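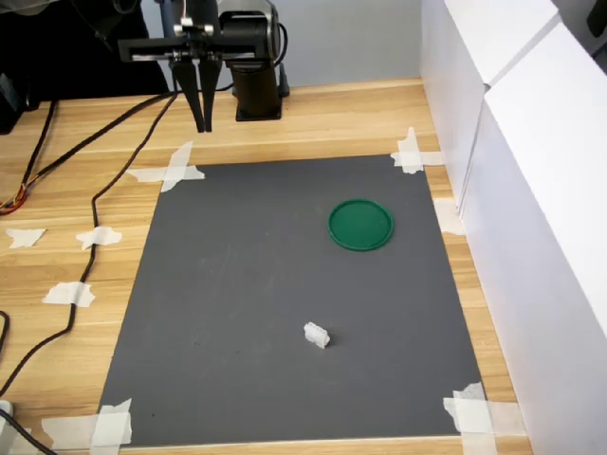
Notre projet est né d'un tiroir qui ne fermait plus. Dans la cuisine commune de la résidence Clornik, où nous vivons et où nous rangeons (mal) nos affaires depuis la rentrée, il y avait ce tiroir du bas dans lequel tout le monde glissait ce dont il ne savait pas quoi faire : des couvercles sans boîte, des clips, des bouchons, des morceaux de plastique qui venaient forcément de quelque part. Nous avons voulu savoir ce qu'il contenait, et surtout trouver une manière de ranger ces petites choses qui tienne plus d'une semaine. Pour cela il fallait d'abord bien les regarder, et nous avons vite appris qu'un objet posé seul sur un fond uni se reconnaît beaucoup mieux que le même objet au milieu de vingt autres. Le couvercle vert foncé, tout rond avec son bord relevé, en est un bon exemple : sur le tapis gris on voit tout de suite sa forme, alors que dans le tiroir nous l'avions pris deux fois pour un fond de pot. La petite pièce blanche un peu plus bas, avec ses côtés striés, nous a donné plus de mal, et elle a fini dans la catégorie dont nous sommes le moins fiers mais que nous aimons le plus, celle des « sans famille ».

Rapport du groupe Rulside, atelier « Objets du quotidien »
Remis le dimanche 29 novembre 2020

1. Ce que nous voulions faire

L'énoncé de l'atelier demandait de choisir un problème de rangement réel, de l'observer, de proposer une solution et de la mettre à l'essai avec des gens qui n'avaient pas participé au projet. Nous avions d'abord pensé aux chaussures de l'entrée, puis aux vélos, et puis quelqu'un a voulu prendre un économe dans le fameux tiroir et s'est retrouvé avec la façade dans les mains. Le sujet s'est imposé ce soir-là, autour d'une soupe qui a dû attendre.

Nous avons élargi un peu le périmètre au fil des discussions. Au tiroir du bas se sont ajoutés l'étagère au-dessus du micro-ondes, la caisse de la salle de jeux (pleine de briques, de roues et de connecteurs de jeux de construction dont plus personne n'a les notices) et une boîte à biscuits oubliée dans la buanderie. Tous ces endroits ont un point commun : on y dépose très volontiers et on n'y reprend presque rien.

2. L'installation

Nous avons travaillé sur une grande table en bois clair, assez large pour que l'on puisse poser un cahier et garder les coudes à l'aise. Au centre, un tapis mat gris foncé, que nous avons choisi après quelques essais malheureux. La nappe blanche du premier jour faisait disparaître toutes les pièces translucides, et le torchon à carreaux du deuxième donnait mal à la tête à tout le groupe. Le gris foncé convient à presque tout, sauf aux bouchons noirs, que nous avons passés sur une feuille de papier.

Un mot sur le ruban de masquage, parce qu'il nous a rendu plus de services que prévu. Un tapis qui glisse pendant un tri, c'est vraiment pénible : on tend la main pour prendre un bouchon, le coin se soulève, et la rangée que l'on venait d'aligner part de travers. Nous avons donc fixé les coins au bois avec du ruban blanc, en croisant deux bandes là-haut et en superposant plusieurs morceaux du côté où l'on s'appuie. Ce n'est pas très élégant, nous en convenons, mais le ruban se pose vite, se décolle sans abîmer la table et accepte très bien le crayon, ce qui nous a permis plus tard de nous en servir aussi pour les étiquettes.

3. Le tri

La règle était la même pour chaque objet. On le pose seul, on le regarde, on dit à voix haute ce que l'on croit voir, et une autre personne écrit. Cela paraît un peu solennel pour un bouchon de bouteille, et les premières soirées nous avons beaucoup ri. Mais le fait de parler oblige à choisir ses mots, et c'est en cherchant les mots que nous avons trouvé les catégories. Nous étions partis sur un classement par matière (plastique, métal, verre, bois), qui avait l'air raisonnable sur le papier et qui s'est montré inutilisable, car quasiment tout est en plastique. Le classement par usage marchait mieux, à condition d'accepter que certains usages restent un mystère.

Voici les catégories que nous avons gardées :

Ce qui ferme : couvercles, bouchons, capsules, clips de sachet.
Ce qui relie : connecteurs, vis, anneaux, charnières, attaches.
Ce qui porte : pieds, patins, crochets, petits supports.
Ce qui joue : briques, roues, pions, dés.
Les sans famille.

En tout, 1 064 objets sont passés sur la table. Nous avouons que ce chiffre nous a surpris, et même un peu gênés, car nous nous croyions plutôt soigneux. Les « ce qui ferme » sont de loin les plus nombreux avec 383 pièces à eux seuls, et l'on y trouve de tout, du grand disque pour saladier au bouchon de tube de colle. Pour les couvercles, nous avons ensuite essayé de retrouver la boîte qui allait avec, en vidant tous les placards de la cuisine un samedi matin. Près de 70 couvercles ont retrouvé leur boîte, et il faut avoir entendu le petit clac d'un couvercle que l'on croyait perdu pour comprendre notre enthousiasme !

Les pièces blanches ou translucides ont été les plus longues à classer. Beaucoup ressemblent à la fois à un connecteur et à une brique de jeu, avec des nervures, des crans, des segments, et deux personnes de bonne foi pouvaient les ranger dans deux familles différentes. Nous avons fini par décider qu'en cas de désaccord la pièce allait chez les sans famille, quitte à l'en sortir plus tard. Cette décision nous a fait gagner des soirées entières.
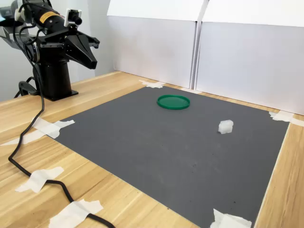
Que faire d'un couvercle dont la boîte reste introuvable ? On le garde dans un bac à part jusqu'à la fin du mois de janvier, puis on le propose comme soucoupe pour les pots de basilic, et ce qui n'a trouvé preneur à ce moment-là part au recyclage.

4. Le meuble et les étiquettes

La deuxième partie du projet a été plus manuelle. Nous avons dessiné un casier à poser dans le tiroir, avec cinq compartiments de largeurs inégales, un pour chaque famille. Les mesures ont été prises trois fois, et la troisième était la bonne. Le premier prototype en carton ne laissait pas assez de place aux grands couvercles, que l'on devait mettre debout et qui bloquaient la fermeture, autrement dit nous avions reconstruit avec beaucoup d'application le problème de départ. Le second prototype laisse les couvercles à la verticale mais dans un compartiment plus bas, comme des disques dans un bac, et on les feuillette du bout des doigts.

Le carton venait de la quincaillerie Egilsson, à deux rues de la résidence, qui nous a laissé emporter des emballages de portes intérieures. C'est un carton épais, agréable à couper, et il nous en reste encore sous l'escalier. Pour les étiquettes, nous avons repris le ruban blanc et écrit le nom des familles au feutre. Nous avions imaginé des pictogrammes, et il y a eu de très jolis essais, mais notre dessin de charnière ressemblait à un papillon et les mots ont gagné.

5. La mise à l'essai

Nous avons confié le tiroir aux habitants du premier étage, puis nous avons emporté une copie du casier à la maison de quartier de Jodlow, dont la cuisine sert à des ateliers pour enfants. Dans les deux cas, nous n'avons donné aucune consigne, à part les étiquettes elles-mêmes.

À la résidence, le compartiment « ce qui ferme » a été adopté tout de suite. « Ce qui relie » a posé davantage de questions, et nous y avons trouvé un élastique, un câble de téléphone et une invitation à dîner pliée en quatre, ce qui, à bien y réfléchir, respecte l'esprit de la catégorie. À Jodlow, les enfants ont préféré de très loin les sans famille, qu'ils renversaient sur la table pour inventer à chaque pièce un métier. Nous n'avions pas prévu que ce bac serve de jeu, et nous aimerions creuser cette piste si l'atelier continue au second semestre.

6. Ce que nous changerions

Nous commencerions par les boîtes. Trier d'abord tous les couvercles pour ensuite vider les placards nous a obligés à faire deux fois le même travail, alors qu'en sortant tout le même jour nous aurions formé les paires au fur et à mesure. Nous noterions aussi le diamètre des couvercles dès le premier passage, au lieu d'écrire « moyen » dans le cahier, car notre « moyen » du lundi n'était visiblement pas celui du jeudi.

Il faudrait enfin un fond plus solide au casier, le carton commençant à gondoler du côté de l'évier. Une planchette de peuplier ferait l'affaire, et nous avons déjà repéré celle du vieux sommier de la buanderie - il reste à demander si on peut la scier.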